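Plerberg Craft Center to Open Shared Studio for Home Decor Makers

2018-05-03

The Plerberg Craft Center will open a shared studio for home decor and paper crafts in August, the center announced this week. The studio will occupy the former reading room on the ground floor of the Faltia Building and will be open to members and to the general public.

The room provides 40 work stations, each with a cutting mat, a task lamp and a lockable drawer. Three of the stations are set at a lower height for seated users and for children working with an adult. A separate counter along the north wall is reserved for work with glue guns, hot wax and embossing tools, and may be used only after a short safety session with a member of staff.

"Many of our members work at the kitchen table and have to clear everything away before dinner," said Tsegereda Wolde, director of programs at the center. "They asked us for a place where a wreath or a painted tray can be left to dry overnight. The new studio gives them that."

Wolde said the request came up repeatedly in a member survey conducted over the winter, to which around 700 people replied. Storage and drying space ranked first among the needs listed, followed by evening hours and access to large paper cutters. The center had previously offered only scheduled classes, with no open studio time outside them.

The studio will be open Tuesday through Saturday, with late hours on two evenings each week. Day passes and monthly passes will be sold at the front desk. Members of the center will receive ten free visits during the first year. Passes do not cover materials, although a supply shelf with basic items -- ribbon, floral wire, craft paint, plain glass jars and unfinished picture frames -- will be kept in the room and priced by the piece.

The opening program includes a series of 12 workshops on seasonal decoration. Topics include decoupage on glass, stenciled table runners, dried flower arrangements and the repair of older holiday ornaments. The first workshop, on covering lampshades with fabric, will be led by the Ndung'u Workshop, a family business that has taught textile crafts in Plerberg for many years. Each session is limited to 16 participants. Registration begins in the first week of the opening month and may be completed in person or by telephone.

A lending collection will also be available. It holds 200 items at present, among them rubber stamps, paper punches, quilling tools, stencils and two hand-operated die-cutting machines. Items may be borrowed for up to 14 days. The die-cutting machines must remain in the building. Borrowers will be asked to sign for each item and to return stamps clean of ink.

Funding for the renovation was provided by the Skadus Fund, which supports adult education in the region, and by the sale of handmade goods at the center's spring fair. The fair had 100 tables this year and will return next spring at the same location. Applications for tables will be accepted beginning in the fall.

Residents who wish to donate supplies may bring them to the loading entrance on weekday mornings. The center is seeking unopened paint, yarn in full skeins, fabric pieces of at least one yard, and buttons. It cannot accept used candles, aerosol cans or opened adhesives. Donated tools should be in working order -- scissors and rotary cutters must be wrapped or capped before they are handed over.

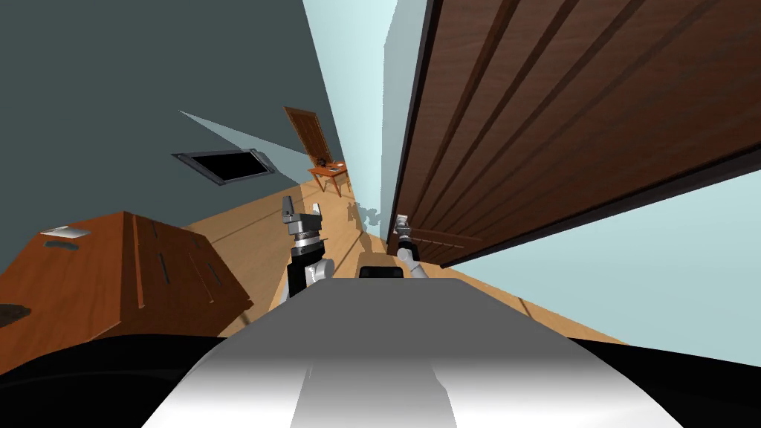 Parking at the Faltia Building is free after 5 p.m. and all day on Saturday. Visitors bringing large projects may use the side door, which has a ramp, and should ring the bell for assistance. Questions about passes, workshops and donations may be directed to the front desk during regular hours.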